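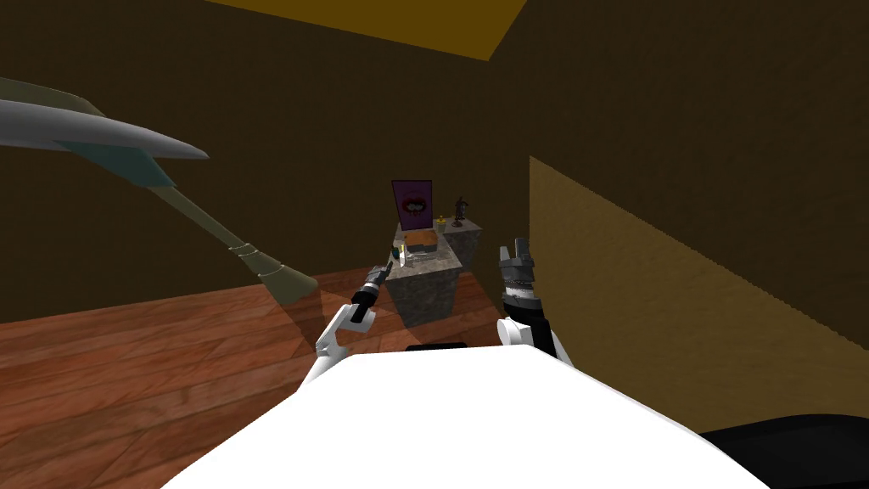
Bảo Đoàn demande si on a le droit de tricher en donnant au simulateur la position exacte des objets. Eh non Bảo, pas cette année ! Au club Cilia on ne travaille qu'avec les caméras, c'est plus dur mais tellement plus formateur (et les élèves râlent beaucoup, je vous rassure).

Je reprends le fil. Notre projet Brirska, c'est un robot à deux bras, entièrement en simulation, que le groupe programme depuis février. Il a fallu 204 essais avant la première approche correcte, et je vous jure qu'on a applaudi.

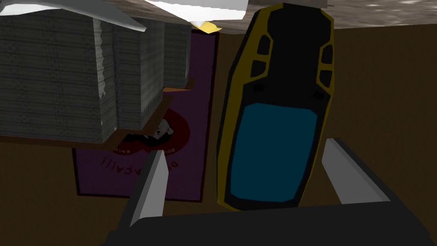 Et comme Sabine Janssen nous prête ses 2 postes de calcul le mercredi, on peut enfin lancer des séries de 500 essais pendant qu'on discute du code autour d'un goûter.

Ce qu'il nous reste avant le concours :
1. Régler l'ouverture de la pince, doigts bien écartés avant d'approcher

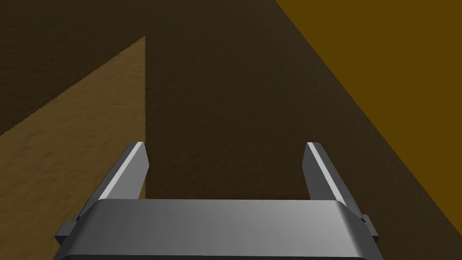
2. Reprendre le calcul d'orientation du poignet (bon courage à l'équipe du fond !)
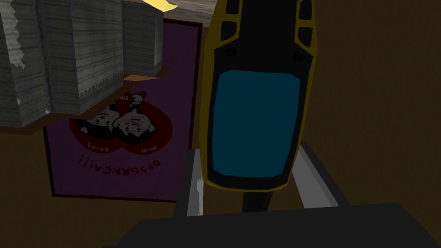

Vue de simulation, projet Brirska, club Cilia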